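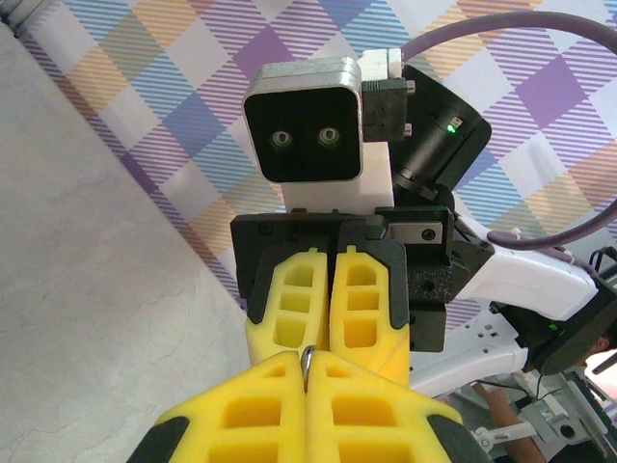

A small curved piece of metal, held at the tips of yellow fingers.

Grilora for Young Readers
Why is metal so good for small curved things?
10 Apr 2025

Look around your home and you will find many small pieces of curved metal. There are the rings on a key chain, the hooks that hold a curtain, and the little hook at the top of a clothes hanger. How does hard metal get such a round shape?

Many of these things begin as wire. Wire is metal which was pulled through a small hole, so that it became long and thin. In the workshop at Nosau the wire arrives on a big roll, and one roll is enough for 600 curtain hooks.

Bending the wire

Take a paper clip and push one end only a little. When you let go, it jumps back to its old place. Now push it further. This time it stays bent. Inside the metal there are very tiny parts called atoms. With a small push, the atoms move a little and then return. With a strong push, they slide past each other and stay in their new places.

Even then the wire opens again a little. This is called springback. A person who makes hooks must know it, and bends the wire a bit more than is needed.

Hook or ring?

A hook has an open side, so you can hang a thing on it and take it off again quickly. A ring goes all the way round. Some rings are joined with heat, and some have a small gap where the two ends meet. A key ring is different: its wire goes round about two times, and the key must travel along it before it is on.

Why does it shine?

Smooth metal sends back much of the light which falls on it. Iron and ordinary steel can become brown with rust when they stay in wet air, so they often get a thin coat of another metal, for example zinc or nickel.

Try it at home

Ask an adult for a paper clip and make an S from it. Hang something light on it, like a paper star. Be careful with the ends of the wire, they can scratch.

Words to learn
Atom: a very tiny part of which all things are made.
Springback: when bent metal opens again a little.
Coat: a thin layer on the outside.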